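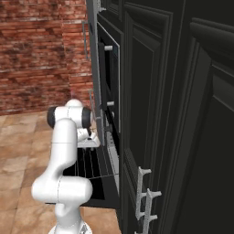 Nilerwood Institute | Manipulation and Control Group

1/ Our group has completed its May comparison of two arm controllers, Ellon and Admont, on the simulated kitchen oven task. A short summary follows.

2/ The task: with the oven door down and the rack partly out, the arm must bring its fingers to the rack and push it back in. Both controllers used the same arm model, the same gripper and the same start pose.

3/ Each controller was given 17 trials. Ellon completed 15 and Admont completed 12. A trial counted only if the gripper made no contact with the oven walls.

4/ Most of Admont's failures came in the last stage of the approach, close to the rear left corner of the rack. The wires are thin, and small errors in finger height led to missed contact.

5/ Admont did produce smoother elbow motion, and Uyên Thân is now testing it with a slower final descent. Lợi Hà is preparing the same trials with a wider set of fingers.

6/ Trial logs and controller settings are available to partner labs on request. Please write to the group office and state which controller you are using.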